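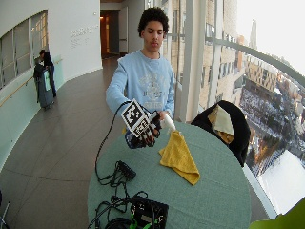 We use cookies to make this site work. Accept / Settings

Peto notebook, November
Posted by the glove team

Today I write down the recording rules again, cleaner. The old page from Funville had 13 points and people skipped half of them. I keep 5.

First, the marker on the glove must face the camera before we start a take. Second, the cable goes over the table with enough slack - never under the wrist. Third, the same cloth and the same bottle for one whole series. 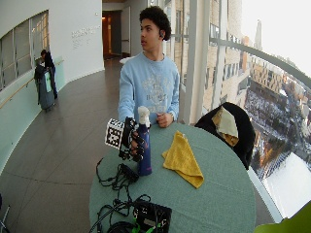
Chávez objected that the third rule is too strict, and that a series with one bottle teaches only this bottle. I agree partly. We will change the object after 28 takes, and note it in the log.

Fourth, the bare hand may rest on the table, but it does not help unless the task sheet says so. Fifth, a bad take is marked and kept, not deleted.
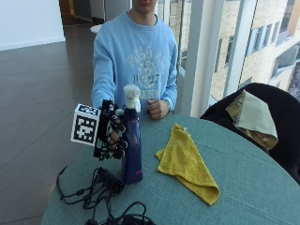

Who decides that a take is bad? The person wearing the glove, at once, and the Skonaron log needs the reason in 2 words or more.

Still open: how often to repeat the calibration.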